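Good Practice for Simulated Workcells in Student Robotics Projects
Final report, Bevent project group
Submitted 01/05/2025

3. Rules adopted by the group

The Bevent project began with a simple problem. Two student teams had written control programs for the same simulated robot arm, and their results could not be compared. Each team had placed the objects differently and kept its own kind of log. The group therefore agreed on a written set of rules before any further trials were run.

The first rule concerns the starting layout. Every trial must begin from a saved layout file, and the file name must appear in the log. Objects that play no part in the task, such as tools and blocks lying beside the work mat, are to be listed in the file in the same way as the objects to be handled.

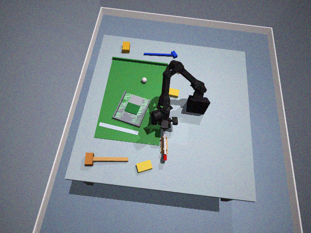
The second rule concerns the reach of the arm. A path that takes the forearm over the mat must be checked for contact along its full length, including the elbow. Early versions of our checklist covered the gripper only. The Kulalska team pointed out this gap in April, and the checklist was changed.

The third rule concerns stopping. A run must end at the first contact that was not planned. It is then recorded as a failed run, even if the task could have been completed afterward. Failed runs may not be deleted.

3.1 Use of the rules

The checklist in its present form has 23 items. It was applied to 24 layouts prepared by the Grurkine and Kulalska teams. In 2 of these, the layout file did not match the log, and the runs were repeated.

3.2 Limits

The rules were written for simulation. They do not replace the safety rules of the teaching laboratory, which apply in full whenever a program is moved to a physical arm. Differences in friction and lighting were not studied. The full checklist is given in Appendix B.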